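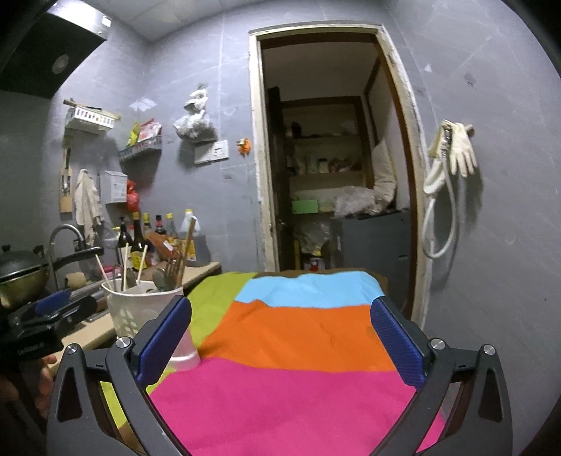

Pink, orange, light blue and olive-green blocks in a patchwork-patterned cloth

Bicycle Touring for Beginners
Session 4: Saddles, bags and how to sit on the one while carrying the other
Notes by Saskia Harawira

Welcome back, everybody, and well done on the hill homework. Several of you asked me about sore sit bones afterward, so I've moved saddles up from October and pushed the section on lights to later in the course. Please bring your own bike again, even if it's only the one you ride to the store.

1. Finding your saddle height

Put the pedal at the very bottom of its turn and rest your heel on it. Your leg should be just about straight. When you slide your foot back to where it normally goes, you'll have a small bend in the knee, and that's a good place to start. Most of you last week were too low! If your hips rock from side to side when you pedal, you've gone too high, so come down a little and try again. Mark the post with a bit of tape once you're happy (I say this every year and every year I forget to do my own).

2. Width and padding

A wide, soft saddle feels lovely in the shop and can feel quite different by lunchtime, when the padding has squashed up into places you'd prefer it hadn't. Saddle width should match the distance between your sit bones, and you can get a fair idea of that at home by sitting on a piece of corrugated cardboard and measuring between the two dents. Rangi Dunstan will have the cardboard ready on the bench. Leather saddles take time to settle - mine wanted a good 500 miles, and I grumbled for most of them.

3. Bags

We'll look at two setups. The Pirihi is a roll-top pannier, simple and tough, with hooks that you can work in gloves. The Tasum is a long bag that straps under the saddle, and it suits people whose bikes have no rack mounts. It does sway if you pack it badly. Heavy things go low and close to the bike, and anything you'll want in a rain shower goes on top.

Weigh your bags before you leave. Brodie McPhee came to the Zorngate ride with 47 pounds of gear, including a cast iron skillet, and was very cheerful about it until the second climb.

4. Terms to know

Rails: the two metal rods under the saddle that the seat post clamps onto.
Setback: how far the saddle sits behind the pedals.
Dropout: the slot in the frame or fork where the wheel axle sits.
Heel strike: when your shoe hits the pannier as you pedal. Slide the bag backward on the rack.

5. Before next time

Ride for an hour with loaded bags, on roads you know. Write down what rattled, what rubbed and what you never took out. Read the chapter on packing in Elsie Cartwright's booklet, pages 100 to 136, and skip the part on trailers unless you own one.

The Plidosholm overnight is still on for 25 March 2023. Aroha Tamihana has the sign-up sheet, so do catch her at the break if you'd like a lift home with your bike.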